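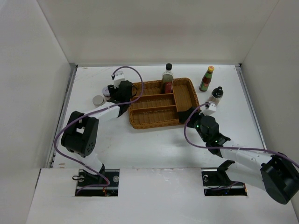 4. The case for a single burning at Tullonow

4.1 What was claimed

The first reports from the mound at Tullonow describe a town that burned down once, in one night, and was left empty for several generations. The claim has been repeated so often that it now turns up in general histories without a footnote. It rests on three things: a band of ash seen in several trenches, a group of broken storage jars found below that band, and a supposed gap in the painted pottery above it. We looked at each of these again using the trench notebooks, the section drawings and the sherds still held in the Arriaga store. Our view is that none of them carries the weight put on it, and that the ash band is the weakest of the three.

4.2 The ash band

The published plan shows the ash as one continuous layer running from the gate to the upper terrace. The notebooks do not. Ash was recorded in the gate trench and in both terrace trenches, but the ground between them was never dug, and the line on the plan was drawn by joining them up. The levels differ too. In the gate trench the ash lies directly on a paved surface. On the terrace it sits over a fill containing bone, broken brick and worn sherds, the sort of material that gathers when people throw rubbish into a disused room. A fire that swept the whole town might still leave traces at different heights on a sloping site, and we accept that. What we cannot accept is that the slope was used to explain the difference before anyone had measured it.

Nor is ash by itself a sign of disaster. Ovens, kilns and the burning of dung for fuel all leave it behind. The second terrace trench cut through at least one oven, drawn in section but left out of the printed report. Ghorbani, who re-read the notebooks for this study, found that the trench supervisor had first written "oven rake-out?" beside the terrace ash. The note was crossed through in a different ink.

4.3 The jars

The jars are harder to dismiss. The report lists 107 of them as burnt. We were able to examine 238 sherds marked as coming from the jar room, and 18 showed the kind of uneven reddening and surface cracking that we would expect from a house fire. Many of the others were dark on one face only, which can happen during firing in a poorly controlled kiln. We have no way of telling how many jars these sherds stand for, and we doubt that the original team had one either, as the report does not say whether rims, bases or whole shapes were counted.

Fragkou has argued in favour of the burning on the grounds that the jars were found in place, full of grain. This would be strong evidence if the grain could be traced. No sample survives, and the notebooks mention grain in one jar. The same page describes "basket work, divided" on the floor beside it, and this has since been taken as proof that the room was a busy store at the moment it fell. Divided baskets are made in many places and used for all sorts of household purposes, so the form tells us very little about what the Tullonow piece held. It was not drawn, measured or kept.

4.4 The gap in the pottery

The supposed gap depends on comparison with Flovmont, where the painted wares are better known. The difficulty is that the Flovmont sequence was itself fixed by reference to the Tullonow fire. Each site has been used to date the other. When we set Flovmont aside and compared the upper levels with the small but well-recorded group from Nillska, the gap became much shorter, and on the terrace we could not see one at all. The Nillska group has its own problems, chiefly that it comes from graves, and people do not always bury what they cook with. We use it here only to show that the gap is sensitive to the site chosen for comparison.

4.5 What can still be said

There was a fire in the jar room. There may have been another at the gate. Whether these happened in the same year, or within the same lifetime, cannot be settled from the records we have. A trench across the undug ground between gate and terrace would be the obvious test, and until it is dug we would ask that the continuous line be removed from the plan.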